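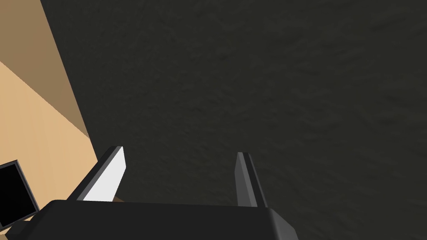

Tevesari Forums > Simulation > Grasping and contact
Left gripper says "holding" when it isn't (long, sorry, but this is a fun one)

vasanthi_f
Posted Monday, 8:12 am

OK so I love this bug and I hate this bug. We run a two-arm tabletop setup in Esik, mixed household objects, pick one thing up and move it across. I ran 844 episodes over the weekend and was so happy with the success rate that I did a little dance in the kitchen. Then I started watching the wrist views.

In 139 of them the left arm reports a firm grasp with nothing in the fingers. It does the whole lift, carries its handful of air across the table, opens politely and scores a success. The object check only asks whether the grasp flag was set during the move, so it passes. (My fault, I wrote that check.)

The right arm has never done it. Same gripper model, same finger pads, same controller settings. Has anyone seen a one-sided version of this?

rasmusd
Posted Monday, 8:47 am

Collision mesh. It's always the collision mesh. If the convex hull on your object is fatter than the visual one, the fingers touch the hull early, contact goes true, the object squirts out and you're left with a stale reading. Turn on the hull overlay and look.

vasanthi_f
Posted Monday, 9:30 am

Did that first! Hulls are snug. It also happens on plain boxes, which are about as easy as hulls get.

The instant camera is the object that does it most, so I pulled a left wrist view from one of the bad episodes. At this step the log says grasp = true, force = steady. Look at the gap between the fingers, and where the camera is compared to the tips. The red lamp-looking thing to the left of it is just another object in the set.

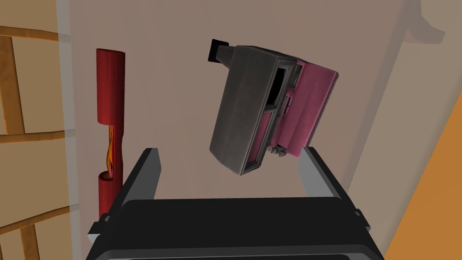
keabetswe_m
Posted Monday, 10:05 am

Oh nice, thank you for posting a view, so many people just paste the log. Those fingers are nowhere near closed on it.

Question about your reset. Do you rebuild the whole world between episodes, or only put the objects back? We had something very close to this with Siddiqui grippers. The contact state was latched inside the gripper plugin and a soft reset didn't clear it, so an episode that ended with something in hand passed its "true" along to the next one.

rasmusd
Posted Monday, 10:19 am

A latch would hit both arms. She said the right is clean. I still want to see the contact pairs printed out, hulls being snug on screen doesn't tell you what margin the solver is using.

keabetswe_m
Posted Monday, 10:31 am

It would hit both arms if both arms got reset the same way. Ours didn't -- the arms were spawned by two separate launch files and one of them was a year older. Worth five minutes of checking before anybody goes digging in solver margins.

vasanthi_f
Posted Monday, 1:58 pm

KEABETSWE. You are wonderful.

The right arm calls clear_contacts on reset. The left arm calls it too, but before the gripper opens, so the flag gets cleared and then set again by whatever is still in the fingers, and after that the object is teleported back to its start pose and the "no longer touching" event never fires. I swapped the two lines and reran the first batch of bad seeds. Zero phantom grasps so far. Full rerun is going now.

Rasmus, I printed the contact pairs as well, and you weren't all wrong. The margin on the camera is 4 mm, which is bigger than I meant it to be. It doesn't cause the phantom grasps but I'm bringing it down to 2 mm anyway.

rasmusd
Posted Monday, 2:20 pm

I'll take partial credit. Check the lamp too.

hashini_k
Posted Monday, 3:44 pm

Can I be the boring safety person for a minute? Does the same flag run on hardware?

We use it on a Dranix pair as the go-ahead for the handover: arm A says "holding," arm B lets go. A false "holding" there means arm B opens over whatever is underneath, and sometimes underneath is a person's hand picking up parts. I'd pull the flag out of anything that allows a release until it's backed up by finger width. If the width reads fully open or fully shut, you aren't holding anything, whatever the contact bit says.

rasmusd
Posted Monday, 4:02 pm

Fully shut fails on thin stuff. Cards, fabric, a ruler lying flat. You'd get refusals all day.

hashini_k
Posted Monday, 4:09 pm

I can live with refusals all day. The arm stops, someone walks over. Thin objects can have their own rule once there's one you trust.

vasanthi_f
Posted Monday, 4:40 pm

With Hashini on this. We do share the flag with the real arms (gulp) and I've switched the handover skill off until the width check is in. Draft patch is on my branch, called width_gate, please poke holes in it! Rokeya on our side is writing a test that ends an episode mid-grasp on purpose, on each arm, and fails if the next one starts with the flag up.

rokeya_b
Posted Monday, 5:26 pm

Test is up. It fails on the old left arm code every single time, which made me very happy. Passes on the fix. I added a third case for a reset in the middle of a handover and that one fails on BOTH arms, so don't turn the skill back on yet. Logs in the branch.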